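Inicio Asignaturas Apuntes Calendario Contacto

Taller de embalaje y orden del puesto
Apuntes tema 6 (curso de verano, Lellent). Versión del 10 de julio de 2024

Ojo: esto NO sustituye a la práctica, son mis notas de clase pasadas a limpio deprisa.

1. La mesa antes que la caja

Se empieza por la superficie. Mesa clara, lisa, a la altura del codo. Encima, pliego de papel blanco grande, que cubra casi todo el tablero. Para qué: los tornillos pequeños se ven, el tablero no se raya y al acabar se recoge todo de una vez. Si el pliego queda un poco torcido no pasa nada, lo que importa es que no haga arrugas en la zona de trabajo.

La caja, al fondo y a un lado. Abierta desde el principio. Nunca delante de las manos.

2. Cajas con compartimentos

Las de dos huecos (modelo Urkau y parecidas) van bien para piezas que viajan por parejas. Una pieza por hueco. Regla del taller: la más grande entra primero, la pequeña despues, y los cables al final, recogidos sin doblarlos en ángulo.

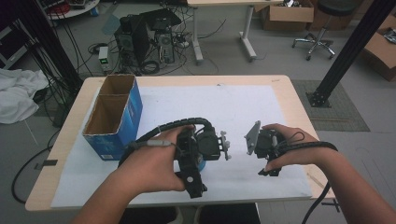 Lo de los cables es donde más se falla. En la ficha de Pridard de marzo salían 153 incidencias de embalaje y 11 eran por un cable que colgaba del borde de la mesa y se enganchó al mover la pieza. Antes de girarse hacia la caja: mirar el borde. Siempre.

Agarre: por el cuerpo o la carcasa. No por el cable, no por los salientes finos. Piezas pesadas, con la mano por debajo.

3. El suelo tambien cuenta

Equipos en el suelo: detrás de la mesa, nunca en el paso. Torres de ordenador juntas, separadas de la pared para que respiren las rejillas. Lo que no se usa ese día, al armario Jalali (llave en conserjería).

Etiquetas: una en la mesa, otra en la caja. Mismo código en las dos. Las del almacén pasan ya de 527, así que letra clara, por favor.

4. Para la práctica

- Traer rotulador y trapo seco.
- Pliego nuevo por grupo, los usados al contenedor azul.
- Grupos de 6 como máximo.
- Se entrega la hoja de embalaje firmada, con el orden en que entró cada pieza.

Pendiente para el tema 7: relleno, cierre y precintado. Leer la ficha antes de venir.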